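Robot operators and task testers, part-time, Zistum

Zistum is hiring operators for the spring round of the Zunby study. The study asks whether a pair of robot arms can do the small jobs people do at home and behind a shop counter: putting a cable away, clearing a work surface, sorting loose items into a tray or a box. So far the answer depends on the job. Rigid things are mostly manageable. Cables, bags and anything that folds still need a person.

The work

You will guide two arms through short tasks at an enclosed table, reset the table, and write down what went wrong. A shift is 70 runs with breaks. Failed runs count the same as good ones, so please don't hide them. One day a week you do the same tasks by hand for comparison.

Who we are looking for

Steady hands and patience matter more than a degree. Experience in packing, repair, sewing, housekeeping or retail stock work is useful. You should be able to sit for 35 minutes at a time and write a clear sentence. No programming. Training is paid and takes place in the first week.

Hours and place

Four shifts a week, mornings or afternoons, at the Lo Presti building, second floor. Starts in February. The contract covers 168 hours and may be extended if the Tollel tasks (laundry and shelf stocking) go ahead. Street parking only.
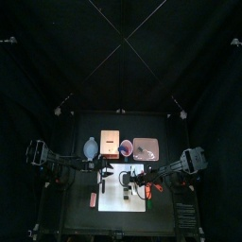
Page last changed: Monday, 9:40 a.m.

The small-items table has an arm on each side and a white panel in the middle. Tasks at this table use a black device with a cable, a squeeze bulb, a cup, a tray and other small things. Tell us in your application if you have handled similar items at work.

How to apply

Send a one-page resume and a few lines on a chore you think a machine will not manage soon, and why. Put job number 1876 in the subject line. Applications go to Ettore Messina, who also answers questions about shifts. Interviews are in person and include a short trial on the arms.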